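Forum Heimnetz & Funk › Verbindungsprobleme

WLAN bricht immer im selben Zimmer ab, trotz Repeater

gadau_ost

Guten Abend in die Runde,

ich wohne in einer Altbauwohnung mit langem Flur. Vorne am Eingang steht der Router (ein Nirus vom Anbieter, den ich mir nicht ausgesucht habe), ganz hinten liegt das Arbeitszimmer. Im Flur, auf halber Strecke, steckt seit März ein Repeater von Idwood in der Steckdose. Der leuchtet seither grün und ist offenbar mit sich zufrieden.

Ich bin es weniger. Im Arbeitszimmer zeigt das Notebook vollen Empfang, alle Balken, und trotzdem friert jede Videokonferenz irgendwann ein. Meist in dem Moment, in dem ich den Mund offen habe. Dann ist für ein paar Sekunden Ruhe, dann geht es weiter, als wäre nichts gewesen. Mit dem Telefon dasselbe. In der Küche, die näher am Router liegt, läuft alles einwandfrei, nur möchte ich nicht für den Rest meines Berufslebens neben dem Herd sitzen.

Was ich schon probiert habe:
Router neu gestartet. Repeater neu gestartet. Notebook neu gestartet. Die Hotline angerufen, die mich gebeten hat, den Router neu zu starten.

Der Tarif hat laut Vertrag 1000 Mbit/s, im Arbeitszimmer kommen davon 16 an. Liegt das am Repeater, am 2,4-GHz-Band, an den Wänden oder an mir? Kabel durch den Flur wäre möglich, aber nur, wenn es wirklich sein muss.

Danke vorab!

funkloch_west

Hatte ich auch. Nimm einen besseren Repeater, dann geht es.

selvanayagam

Einen besseren Repeater kann man immer nehmen, vor allem, wenn man ihn verkauft. Ich würde vorher ein paar kostenlose Dinge versuchen.

Erstens die Balken. Die zeigen dir nur, wie gut dein Notebook den Repeater hört. Wie gut der Repeater seinerseits den Router hört, verraten sie nicht. Voller Empfang zu einem Gerät, das selbst kaum Verbindung hat, sieht auf dem Bildschirm wunderbar aus. Schau in die Oberfläche des Repeaters, dort steht meist irgendwo die Signalstärke zum Router. Zeigt er dort schlechter als -70 dBm, steckt er zu weit hinten. Der richtige Platz ist der, an dem er den Router noch ordentlich empfängt, auch wenn dort gerade keine Steckdose ist.

Zweitens: Ein einfacher Repeater, der auf demselben Band empfängt und weitersendet, halbiert dir grob den Durchsatz. Er kann eben nicht gleichzeitig zuhören und reden, worin er manchen Teilnehmern deiner Konferenzen ähneln dürfte. Wenn das Gerät zwei Bänder beherrscht, stell die Verbindung zum Router auf 5 GHz, sofern die Strecke das hergibt. 5 GHz ist schneller, mag aber dicke Wände nicht.

Drittens die kurzen Aussetzer. Die klingen mir nach einem Gerät, das zwischen Router und Repeater hin- und herspringt. Beide senden vermutlich unter demselben Namen. Gib dem Repeater testweise einen eigenen Netznamen und verbinde das Notebook nur mit diesem. Hören die Aussetzer auf, hast du den Schuldigen. Hören sie nicht auf, hast du wenigstens einen zweiten Netznamen.

Viertens der Kanal. Im 2,4-GHz-Band sind 1, 6 und 11 die üblichen, alles dazwischen stört nach beiden Seiten. In einem Mietshaus sitzen auf einem davon immer alle. Mit einer WLAN-Scanner-App siehst du, welcher es bei euch ist. Die Kanalbreite stell auf 20 MHz, auch wenn 40 nach mehr klingt.

Falls du dich vorher mit der Hotline anlegst: Miss einmal per Kabel direkt am Router. Kommen dort annähernd deine 1000 an, ist der Anbieter raus und wird dir das auch gern bestätigen. Kommt deutlich weniger an, schreib es auf und schick es schriftlich hin. Ich habe das damals tatsächlich auf Papier gemacht, mit Stempel. Die Antwort kam per SMS.

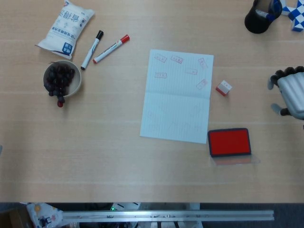

Stempel, Stempelkissen und liniertes Papier

Und wenn alles nichts hilft: Kabel. Flaches Netzwerkkabel an der Fußleiste entlang, hinten einen Access Point dran, fertig. Sieht man nach einer Woche nicht mehr. Der Idwood lässt sich je nach Modell auch als Access Point betreiben, dann musst du nicht einmal etwas Neues kaufen. Im Menü heißt das manchmal »LAN-Brücke«, manchmal anders, und in der deutschen Übersetzung gelegentlich »Brücken Modus benutzen Ja«.

gadau_ost

Kurze Rückmeldung: Der Repeater stand bei -81. Habe ihn zwei Steckdosen nach vorn versetzt und ihm einen eigenen Namen gegeben. Seitdem keine Aussetzer mehr, dafür hören die Kollegen jetzt alles, was ich sage. Kabel liegt trotzdem im Warenkorb.

Zuletzt aktualisiert: 31. August 2021

Ähnliche Themen
Nirus-Router vergisst nach Stromausfall die Kanalwahl
Powerline oder Repeater im Altbau?
Drucker nur im 2,4-GHz-Netz sichtbar
Idwood: Was bedeutet orange blinkend?
Gastnetz für die Waschmaschine, sinnvoll?

Diese Website verwendet Cookies, damit Sie angemeldet bleiben. Mit der weiteren Nutzung stimmen Sie dem zu. Einstellungen ändern | Verstanden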